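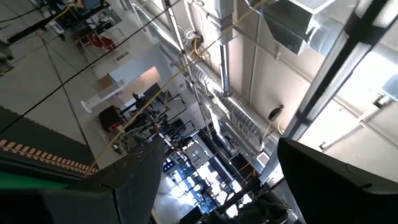 Ticket 2477
Subject: Wrist rolls over and stops with the gripper pointing at the ceiling
Site: Puswood, cell by the east aisle
Opened by: Bouchra Abou Zeid
Priority: High (cell locked out)
Status: Closed, with one follow-up open

Original report

Hello everyone, and thanks in advance for your patience, because I want to get all of this down while it's fresh in my mind.

The arm was running the normal tray job this morning, the same one we moved over from Lavthorpe in February. It picked the tray, carried it across, set it down nicely and started back to its waiting position. Partway through that move the wrist began to turn the wrong way. It kept going the long way round until the fingers were aimed up at the ductwork, and then the controller stopped the arm with a joint 5 following error. No one was inside the fence and the gripper was empty, so the worst of it was a bad fright for me and a cup of tea all over the desk.

I hit the stop button anyway, locked out the cell and hung my tag. I have not tried to jog it back. The arm is holding on its brakes and I didn't like the look of the cable bundle at the wrist, which had pulled quite tight. I saved the wrist camera view at the stopped position along with the controller log, and both are with this ticket.

A few things that may or may not matter:

The job had completed 266 cycles since startup without a complaint.
The fault code came up only once, at the end of the bad move.
I had edited the waiting position just before the shift, moving it a little farther from the fence. More on that below, I suspect!

Bouchra

Reply from Oltine support, first line

Hi Bouchra, thank you for such a thorough write-up, and I'm sorry about the tea. You did the right thing by leaving it alone. Please keep the lockout on for now. Could you tell us three things: which software version is on the controller, whether the edited position was saved as joint angles or as a point in space, and whether the cable bundle shows any damage you can see from outside the fence? Please don't reach in to check.

Reply from Bouchra

Version is whatever came with the spring update – the screen only says "current," which I grant you is no help. I'll read the full number off the label page when the cell is back up.

The position was saved as a point in space. I used the touch-up button, and that seems to be what it does unless you tell it otherwise. From outside the fence I can see the bundle is stretched over the outside of the wrist, but I can't see a split or a bare spot. One cable tie has let go.

I should also confess that I ran the edited program at slow speed only as far as the tray drop. The return move I did not step through, as I thought of it as the boring part. The new waiting position is only used after a long pause in the feed, so it hadn't come up at all until the feeder ran out. That explains to me why the morning looked so healthy.

Reply from Oltine support, second line

Hi Bouchra, I've been handed your ticket and have gone through the log with a coffee next to me, safely out of elbow range.

The log agrees with you. When a waiting position is stored as a point in space, the arm is free to choose how it bends to get there, and for your new point there are two ways that are nearly as good as each other. The old point was far enough from the awkward region that it always picked the same one. The new one sits close to it, and from where the tray drop ends, the planner picked the other. The wrist flipped, the cable bundle ran out of slack, and joint 5 fell behind. The limit for following error on that joint is set at 700 counts in your backup, and the log shows it crossing that line just before the stop. So the stop itself worked as it should. I wouldn't raise the limit.

To bring it back, please have a second person at the stop button the whole time:

1. Check that the gripper is empty and the fence is clear, then remove the lockout and reset in teach mode.
2. Jog joint 6 first, at the lowest speed, in the direction that loosens the bundle. Watch the cables and not the screen.
3. Once the bundle hangs free, bring joint 5 back until the fingers point at the table.
4. Power down, lock out again and inspect the bundle by hand along its full length. Replace the failed tie.
5. Save the waiting position again as joint angles.
6. Step through the whole program slowly, return move included, before going back to full speed.

Reply from Bouchra

All done, and it went more gently than I'd feared. Our Blackburn colleague was over for the day and stood at the stop button for me. Joint 6 came back without any fuss, and the bundle relaxed well before we reached joint 5.

By hand I found one scuffed patch on the outer sleeve. The cables under it are whole. I've fitted a new sleeve and new ties, and left a bit more slack at the wrist. The waiting position is saved as joint angles. We stepped through everything twice, then let it run 67 cycles at reduced speed, and I made sure to starve the feeder several times so it had to go and wait. It turned the right way each time. We went back to full speed after lunch.

One request, if I may. The touch-up button gives no hint about which kind of position it's saving, and I'd love to see that on the screen. I've been doing this job a good while and I still walked straight into it.

Reply from Oltine support, second line

Very glad to hear it! I've passed your request about the button to the software group and linked it here, so you'll get a note when they answer. Please look at the sleeve again at your next weekly check, and send the version number when you have it. I'm closing the fault and leaving the button request open under your name.

Closed Wednesday, September 9, 2026
Follow-up open: position type to be shown on the touch-up screen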